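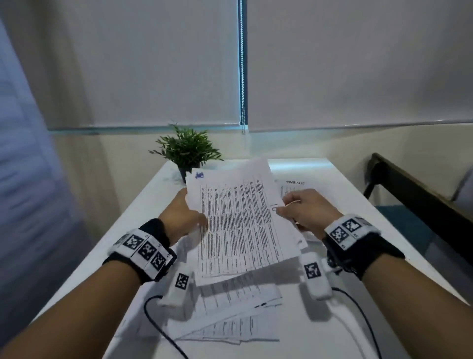
Papierkram nach dem Umzug: was wirklich aufheben?

Forum > Haushalt und Alltag > Ordnung, Akten, Ablage

kellerassel_nord
19. Juni 2022
Moin zusammen, wir sind Anfang Juni umgezogen und ich sitze jetzt vor 4 Kartons mit Unterlagen. Nebenkostenabrechnungen, Garantiescheine, Gehaltszettel, alles durcheinander. Meine Schwägerin schwört auf Stirkora, das ist so ein Scandienst: Karton hinschicken, alles kommt als PDF zurück, Papier wird geschreddert. Hat das jemand von euch gemacht? Ich traue der Sache nicht so ganz. Auf der Seite steht überall "revisionssicher", aber nirgends, was das für mich als Privatmensch heißen soll.

Falzbein
Heißt für dich gar nichts. Das ist ein Begriff aus der Buchhaltung. Klingt halt gut.
Ich würde keinen Karton mit Gehaltszetteln in die Post geben, egal wie der Laden heißt. Wenn der wegkommt, ist er weg.

mirabelle77
Ich hab's letztes Jahr machen lassen und war zufrieden. 2000 Blatt, nach gut zwei Wochen war alles da. Die Texterkennung ist ordentlich, ich finde jetzt in Sekunden, was ich früher einen halben Abend gesucht habe. Man muss auch mal loslassen können!

Falzbein
@mirabelle77 Und wie viele von den 2000 Blatt hast du seitdem gesucht?

mirabelle77
Drei oder vier. Aber darum geht es doch nicht.

Falzbein
Mir schon. Du hast Geld dafür bezahlt, dass jemand deinen Müll scannt. Erst wegwerfen, dann über den Rest nachdenken.

kellerassel_nord
Das mit dem Wegwerfen ist ja gerade mein Problem. Ich nehme so einen Stapel in die Hand, blättere, finde eine Tabelle von 2009 mit Kulinotizen am Rand und denke: könnte man ja noch brauchen. Dann lege ich ihn wieder hin. So geht das seit Tagen.

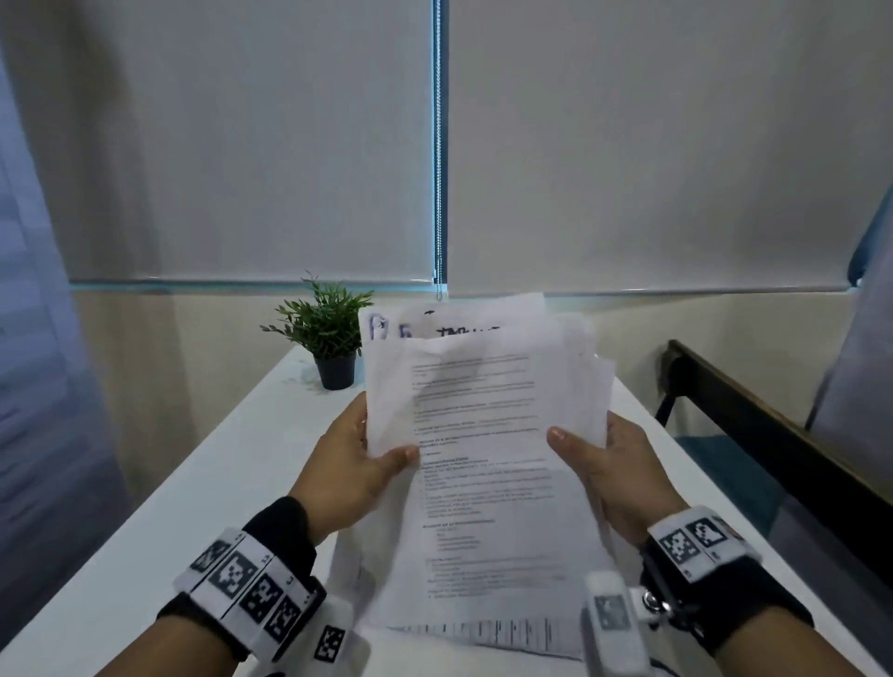 Gestern hatte ich die Vertragsbedingungen einer Versicherung, die wir längst gekündigt haben. Meine Frau meint: sofort weg. Ich meine: was, wenn die in drei Jahren ankommen und etwas wollen? Passiert vermutlich nie, aber genau so argumentiert mein Kopf.

ringbuch_rita
Bei gekündigten Versicherungen hebe ich nur die Kündigungsbestätigung und die letzte Abrechnung auf, und das auch nur ein paar Jahre. Bedingungen weg. Ausnahme wäre, wenn noch ein Schadensfall offen ist.
Gehaltszettel dagegen behalten, bis der Rentenverlauf geklärt ist. Da würde ich mich auf keinen Scan verlassen. Handwerkerrechnungen fürs Haus auch nicht vorschnell wegwerfen.

tonerstaub
Kauf dir einen Einzugsscanner und mach es selbst. Ich habe den Dovton 600, läuft bei mir ohne Murren. Heftklammern vorher raus, sonst frisst er sich fest.

Falzbein
Den hatte ich auch. Hat bei mir ab dem zweiten Jahr ständig zwei Blätter auf einmal gezogen. Und das merkst du erst, wenn das Original im Schredder liegt. Reinigung der Rollen hat genau eine Woche geholfen.

tonerstaub
Dann hast du ein Montagsgerät erwischt. Oder geknicktes Papier eingelegt, das mag keiner von denen.

Falzbein
Altes Papier IST geknickt. Das ist doch der Witz an altem Papier.

ringbuch_rita
Ich bleibe bei Ordnern. Fünf Stück, nach Themen, einmal im Jahr ausmisten. Die alten von Brekley halten ewig, die neuen mit der Plastikmechanik taugen nichts mehr - da springt der Bügel auf, sobald der Ordner halbwegs voll ist.

mirabelle77
Und wenn's brennt, Rita?

ringbuch_rita
Dann habe ich andere Sorgen als die Stromrechnung. Die wichtigen Urkunden liegen sowieso woanders.

kellerassel_nord
Danke euch, auch für den Streit. Stirkora lasse ich erst mal. Ich fange mit dem Karton "Diverses" an und werfe weg, was zu gekündigten Verträgen gehört, bis auf die Bestätigungen. Eine Frage noch: Kontoauszüge von einem Konto, das es nicht mehr gibt?

ringbuch_rita
Ein paar Jahre noch liegen lassen, falls Handwerker oder größere Anschaffungen drauf sind. Der Rest kann weg, aber bitte durch den Schredder.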